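Handheld gripper kits: ordering and budget questions

How many kits should we put in for?
Two grippers per operator, plus one spare for every five operators. Most household tasks need both hands, and a station with one gripper down is a station doing nothing.

What does a Utance gripper cost?
Budget $752 each, cables and mounting plate included. Finger pads are a separate line.

Do we need a special table?
No. Any steady desk will do, but get one with a cable hole. 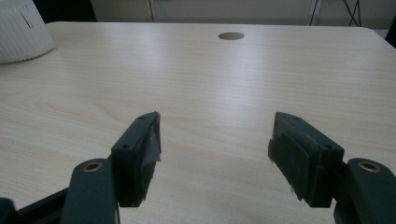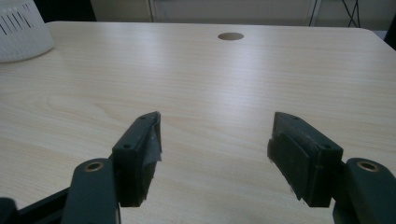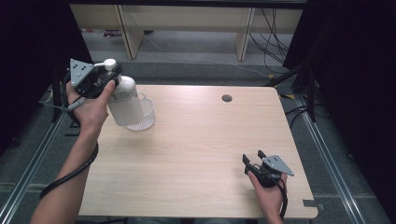

How often do finger pads need to be replaced?
The tape goes first. Plan on fresh tape every Monday and a new set of pads after nearly 200 hours of use. Buy tape by the case from Reltmont - single rolls cost a lot more over a year.

What about bottles, cups and baskets?
Those come out of the supplies line, not equipment. Keep receipts and send them to Pushpa Dhillon.

Can we lease?
Yes, through Lloyd, with a minimum of 8 grippers. The lease covers the body and linkage but not pads, tape or cables. Yiran Ye has the current terms.

Are cables covered by the warranty?
Only for defects. A cable that has been pulled or stepped on is on you. Order two extra per station.

When are requests due?
End of December for the spring order. Late requests wait until summer unless Omprakash Upadhyay signs off.

Can we use leftover money for curtains or stands?
Yes, if the room is already on the approved list.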